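**Before you buy a pair of arms for the table**

Price the boring bits first. The Hovley arms were £249 each and I felt very clever until the rail, the clamps and the spare cables came to another £174. Put 20 per cent aside for cables alone. They breed. 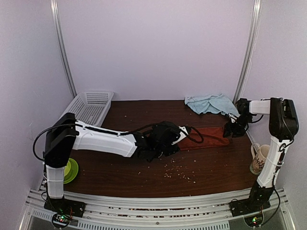
Measure your table with both arms stretched out, then add 40 cm. Ask the seller what a new gripper costs and how long it takes to arrive; Lisora quoted me January without saying which one.

Buy towels and mugs secondhand. Qistina Lubis tested her first pair on the good china and now owns rather less of it.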